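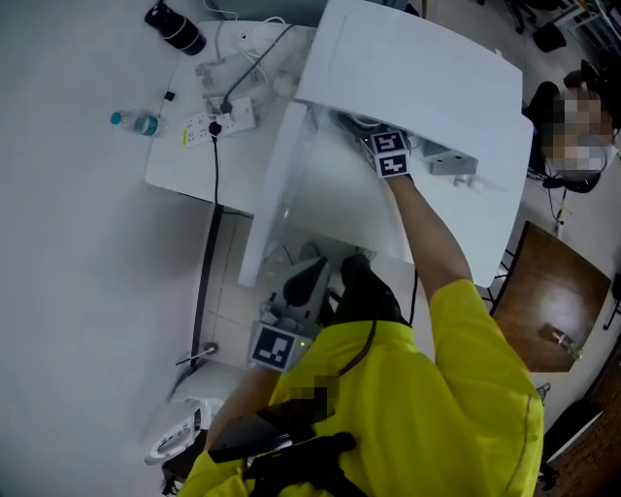
Work at the white appliance with the raised lid, beside the desk with the power strip.

January
By Ada Piras

Minutes of the room meeting, Plesosach shared workshop, Padolstead

The meeting opened at 16:20 in the small room. The minutes of the last meeting were read and accepted with one correction: the price of the shelf was 156, and it was written wrong.

1. The white appliance
We discussed who may open the lid and when. Two members want that it stays closed when the room is full. Others said the inside must be reached often, and this takes both patience and space on the floor. Decision: the lid can be opened at any time, but the person who opens it also closes it before leaving. The thin black cable at the front hangs down toward the floor. It was asked if it can be fixed along the side. Ada will look at it and report.

2. The desk
The desk stands against the appliance and will stay there for now. Moving it to the window was proposed again — six against, three for. The power strip lies on the desk top with plugs in it, and the white cables are loose on the upper part. Decision: we buy a pack of 20 cable ties and a short tray to go under the desk. The black power cable that goes down by the leg should be tied to the leg. The limit for this purchase is 13 and it comes from the small cash.

3. Drinks
Water bottles are not to be put on the same desk as the power strip. This was already agreed in the autumn and is repeated now for everyone. The shelf at the door is the place for bottles. One member thinks the shelf is too far away. It was noted.

4. Floor
The delivery from Skoltodville is still in the corridor. It must be gone before the floor is washed. The washing is offered by Rana, and their offer was found acceptable. We ask them if the price includes moving the desk.

5. Budget
The amount left for the room is 1,000. No new requests, except a second lamp, which is postponed.

6. Other
The key list is old. Please write your name again on the new sheet — also those who have had a key for a long time.

The meeting closed at 17:05. The next one is in the same room, and Ada sends the time.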